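Home | Guides | Counter Kits | Contact
Filed under: Set-Up Guides / Small Shop / Scanning
Search this guide... Go

Section 4. Setting up the scanning table

The Purlow leaflet says one person can have a checkout table ready in minutes. Maybe so. We set ours up at the Tambunan branch with the leaflet open and ended up doing it in this order instead.

1. Clear the table and wipe it down. A gray or brown top with a matte finish is fine. The leaflet recommends the Wornwood mat, part 224, and we have yet to see what it adds.

2. Put the shallow wicker basket down first. Fruit goes in here and nothing else.

3. Place the plastic basket where you can reach it without leaning. Scanned bottles and cans go in this one.

4. Load the item list. Zelteo says the list holds 2,075 entries. Ours stopped taking new ones at 129 until we restarted it, so save as you go.

5. Scan a can first. Turn it until the bars face the reader, then bring the two close together. If there is no beep, try a different angle before you touch the settings.

6. Scan a bottle next. Curved plastic is supposed to read as well as a flat box - we would not count on it.

7. Key in loose fruit by hand. Code 16 is apples, red or yellow.

NOTE: The "smart sort" setting claims to tell one apple from another. Leave it off until you have tested it with your own stock.

CAUTION: Do not drop full bottles into the plastic basket. Lay them in, heavy end first.

CAUTION: Keep cables off the side where people stand. Tape is not a fix, whatever the leaflet says.

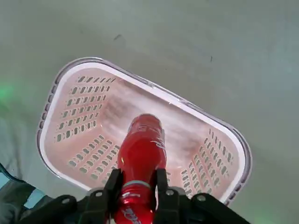
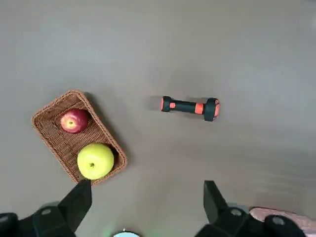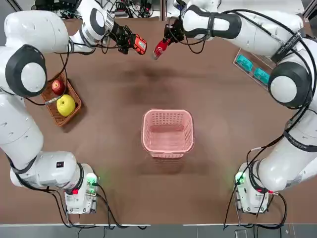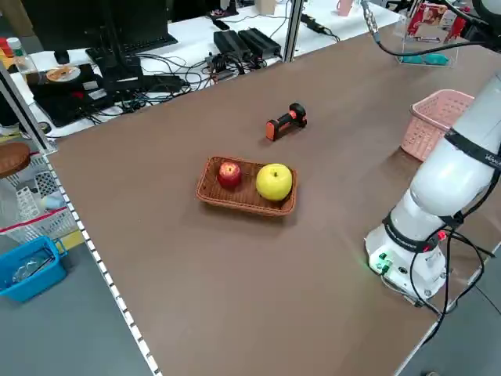

Fig. 4. First: red bottle and plastic basket. Second, third and fourth: apples in the wicker basket.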